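Gripper fingers no longer close parallel after pad swap
24 July 2024 – posted by lillier_cell2

I look after a small bench cell built around a two-finger electric gripper with screw-on black fingers and textured pads. The gripper body is a Tondov unit, bought used, and the controller is a Gakura. The pads are changed every 3,000 cycles. At the last change the counter read 3,209, so they were a little overdue.

Since the change, the two fingers meet at the tips first and leave a visible gap toward the base. Thin parts (2 mm plastic shims) are held, but they rotate in the grip when the arm accelerates. Thicker parts are fine. Before the change I had no rotation at all on the same parts with the same program.

What I have done so far: cleaned both mounting faces with alcohol, checked that both fingers carry the same part code, and re-run the homing routine twice. Homing finishes without an error and the open position repeats. I did not use a torque driver on the finger screws, only a hand key.
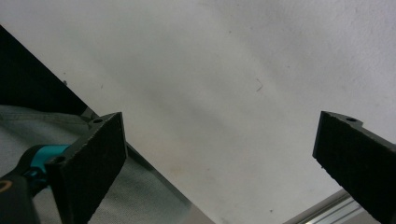
The fingers are the type with a stepped end and a round screw hole near the top. The pads came already bonded to the fingers, so I did not glue anything myself. I would like to know whether I should shim the mounts, replace the fingers again, or look inside the body for a worn slide. I would prefer not to open the body, as I have no spare seals for it.

moon_bench
24 July

Do not shim anything yet. A gap at the base with contact at the tips is most often a seating fault at the mount, and a hand key makes that more likely. If one screw is pulled down fully before the other is started, the finger sits on a slight angle and stays there.

Procedure I use:

Power off the gripper and open the fingers by hand if your body allows it. Otherwise jog them open first, then power off.

Remove both fingers completely. Look at the mounting faces under a strong light, held low and to the side. Old thread locker collects in the corner of the seat and is easy to miss with a cloth. Scrape it out with a plastic tool, then wipe again.

Fit one finger. Start all its screws by two or three turns, press the finger squarely into the seat, and bring the screws up in small alternating steps. Then do the same with the other one.

Close at the lowest force setting on a strip of plain paper. Pull the strip at the tip, in the middle and at the base. The drag should feel the same in all three places. Raise the force one step and repeat – if the drag evens out only at high force, the fingers are flexing and the seat is still wrong.

Home again after this. A homing run done with a badly seated finger stores a closed position that is slightly off, and the width reading will carry that offset until you home with the fingers seated properly.

If the paper test still fails, swap the left and right fingers, provided they are the same part. If the fault moves with the finger, the finger is bad. If it stays on the same side, the mount or the slide is bad, and then you do have to open the body.

tmr_8
24 July

Had the same thing in March. Mine was the pads. Replace them.

gakura_user
24 July

Agree with moon_bench on the order of work. Two additions.

New bonded pads are sometimes thicker at one end. Measure each finger with a caliper across pad and backing, near the tip and near the base, using light pressure so the pad does not compress. Compare with the old set if you kept it. I reject a finger when the two readings differ by more than I can put down to the caliper.

Also check the slide for play before you decide on a strip-down. With power on and the fingers closed on nothing, push one fingertip sideways with a fingernail. A small springy movement is normal. A click, or a movement that does not return, points to the slide. Keep the arm in hold and the force at its lowest setting while you do this.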